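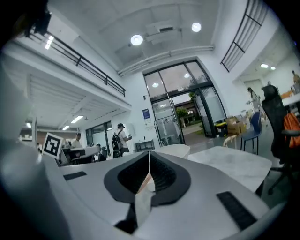
A ribbed black finger pad on one of the hand-held grippers under comparison at Flatora.

Choosing a gripper for kitchen work is a slower business than most buyers expect. At the Flatora workshop, a team led by Noémi Somogyi has spent the spring comparing 2 hand-held models, the Drarkex and the Lammers, before either design is fitted to an arm. Each model is put through 300 grasps, divided among five household tasks.

The team's interim report, dated 2020-05-15, gives most of its pages to the finger pads. A soft pad forgives a poor approach, but it also lets a long handle turn under load. Henrik Wunderlich, who wrote the test plan, considers rotation the more serious fault.

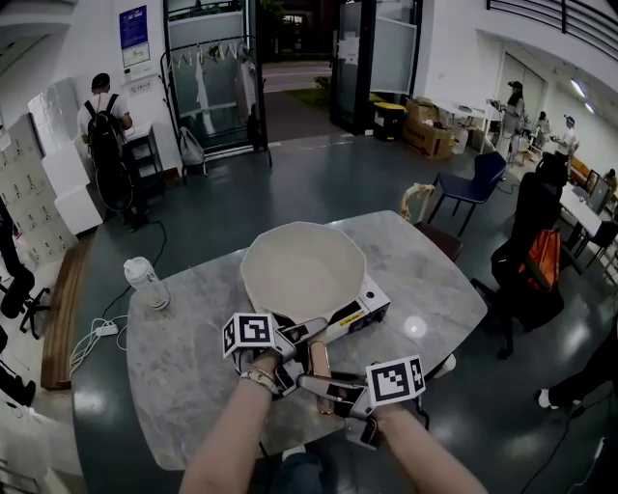
Cookware is the hardest of the five tasks. A pan places its weight well away from the grip, and operators are asked to take hold of the handle near its middle and to keep the wrist level. Attempts in which the marker cubes are lost from camera view are recorded separately — they say more about the tracking than about the fingers.

Gisela Stüber, responsible for the controllers, has asked for a second round with stiffer pads. It is planned for July, and the Lammers will go first. Results for both models will be published together.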